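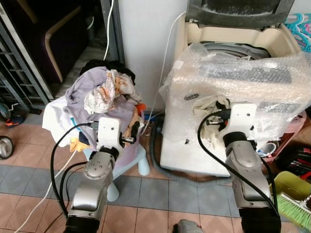

Laundry rig: what went wrong and what changes now

October 26, 2019

Quick one because I'm writing this between calls. Most of you have heard by now that the Jindetti laundry setup had a fault on the left arm and that we stopped all washer loading. Some of what's going round is wrong, so here is the short version. Longer report to follow when Keerthana has finished going through the logs.

What happened. Run 1411. Arms were moving clothes from the stool to the washer, same as every run since April. Left gripper closed on a sleeve, got the command to open, did not open. Controller thought it had. So the arm went off to its next position with the sleeve still in its fingers, and the sleeve was caught on the rest of the pile. Stool went over, pile went with it, and the arm kept pulling until Erdal Eren hit the stop.

Nobody hurt. One shirt torn at the shoulder. One gripper cable pulled half out of its connector. Erdal was standing well clear, where he should be, and he had the stop button in his hand and not on the shelf. Please note that second part.

Why it happened. Two things, and we only knew about one of them. The known one is thread. Lint and loose thread get into the finger slide and it sticks. We clean for that. The other one is the software – the "open" check was reading the command we sent, not the real position of the fingers. So if the slide jams, the system says open, all good, carry on. That check was written for the Pinia bench tests, where the parts were hard plastic blocks and a jam would have been obvious right away. It got copied across and none of us looked at it again. That's on me as much as anyone.

Keerthana Venkataraman found it the same evening. She packed the slide with lint on purpose and got the same false "open" 5 times in a row. Hard to argue with that.

Cloth is just harder than blocks, is the other lesson. A fold can drape over a finger and hang on even when the grip is fully open. Knits are the worst for it, anything with a rib or a loose stitch. So even a correct position reading doesn't tell you the garment has let go. We need the pull force as well.

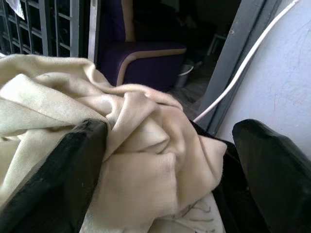

Wrist view, left and right fingers with a cream garment bunched between them.

What changes, starting now:

Open check reads the real finger position. Done, tested, on both arms.

Pull limit on every move after a release. If the arm feels more drag than it should, it stops and waits for a person. It does not retry by itself. Keerthana has this running at Unnithan and it comes over to us next.

Slides get brushed out every 100 grasps. It was every 1000, which was fine for blocks and silly for laundry.

Cables get a tug test before power up, both brackets. Takes seconds.

One person holds the stop for the whole run. Holding it, not near it. If you need to put it down you pause the run first.

Still open: the stool. It's light and it tips easy. Erdal wants something heavier, I'd like to try a low tray fixed to the floor. The Ullora people have asked us not to drill the tiles so that may settle it. If you have a view send it to me before the next planning call, otherwise we go with Erdals.

Loading stays off untill the pull limit is in and we have a clean set of runs. Folding work is not affected, carry on. And if you have seen a gripper hang on to something for even a moment and thought it was nothing – write it up please. Going back through the notes there were earlier ones like that, and they were in the comments field where none of us read them.

Recent items
Folding table: new height settings
Who to call when a run stops
Ullora visit, parking and door codes
Spare gripper fingers, how to order
Notes from the Pinia bench tests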